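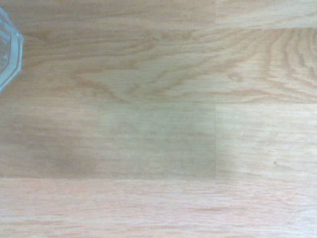

Clear glass on a pale wood surface.

How to Make Cold Brew Tea
By Tuncay Karakaya

Use 12 grams of loose black tea for each liter of cold water. Put the tea in first, then pour the water over it and stir once. Cover and refrigerate overnight.

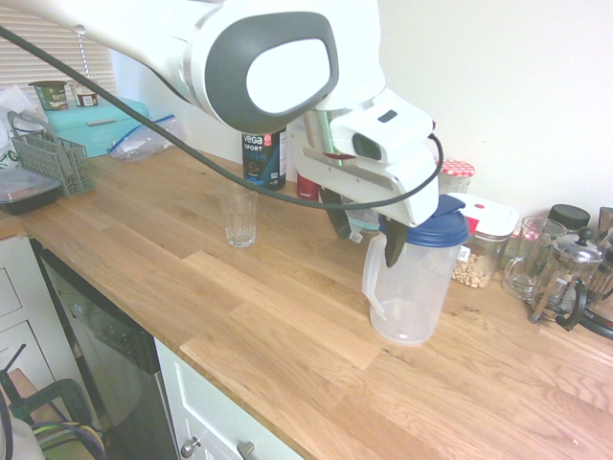

Strain through a fine sieve and throw the leaves out. Don't squeeze them, or the tea will turn bitter. Add sugar syrup or lemon to the glass. It keeps two days in the fridge. Green tea needs less time, so taste it after some 2 hours.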